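1/18/19

Back at the Tevside building for the fruit job. The plan from Stinia is 1,000 good demonstrations before April, and they want them all done by remote control, gloves on, headset on, me bending over a table I'm not standing at. My neck is already filing complaints.

I still don't buy it. The idea is that if I move the grapes enough times, the robot will pick up what I know about moving grapes. But I don't think I know anything about moving grapes. I close my hand, I wait for the fingers on the other end to catch up, I lift, I hope. Half of what goes into the log is me hesitating. If the thing learns from me, it'll learn to hesitate, and then somebody at Duman will write that it is "careful."
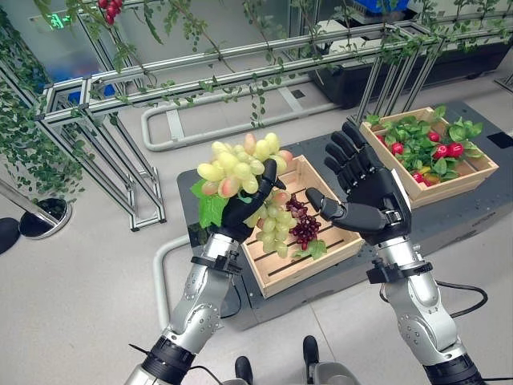 Duman night log, operator 2

The artificial grapes bother me too. I said so again today and got the same answer, that real ones go bad and make a mess. Sure. Real ones also squash and drop off the stem, and that's the whole reason picking them up is hard. A bunch that forgives any grip I use isn't teaching anyone much.

Left hand is the better one for me, which is strange, I'm right-handed. On the right I keep leaving the thumb stuck out too far and then I have to think about it, and by then the take is ruined. I threw out a lot of takes before lunch. The Wetumik software wants a reason typed in for each one. I put "bad" until it stopped letting me.

They read us the total this afternoon, 3,335 tries since we started and 1,486 kept. People seemed pleased. I kept wondering who decides what "kept" means, and whether that person has ever worn the gloves.

Asked again if we could do some by just taking hold of the arm and pushing it through the motion. Maybe next month. Same answer as last month.

Wrists sore. Going to bed.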